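Dirkdale students take on the lifeguard problem

6/5/25

What's the fastest way to get a blanket around an entire flock of sheep? That was the opening puzzle at this year's Dirkdale Math Evening, and it had the whole hall scribbling before the first speaker had even finished her hello!

Zodwa Sibiya, who teaches calculus at Dirkdale, gave the room a loop of rope 217 feet long and asked for the shape that would fence in the most grass. Most tables went for a square. A few held out for a circle, and they were right: the circle beats the square by a good margin, and Sibiya showed why with nothing more than a marker and some very patient algebra.
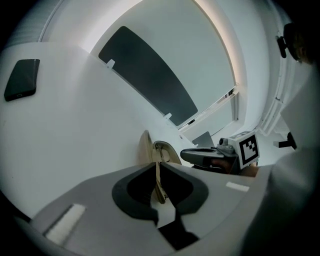 Then she put a straight river along one side, so the rope only had to cover the rest. Now the best shape is a half circle, with the river as its flat edge. The proof is lovely. Reflect the pen across the water, and you're back to the first problem with a rope twice as long. There were gasps at that one, and a few people clapped.

Mpho Oosthuizen followed with soap films stretched between pegs, which find the shortest road network joining three towns (the roads meet at 120 degrees, as long as no corner of the triangle is too wide). Olumide Ojo closed with the old story of Queen Dido and her ox hide, and took questions well past nine.

The puzzle sheets are at the front desk in room 103, and solutions go up next week. The next evening is in February, with Nomvula Van Wyk on knots. Bring string!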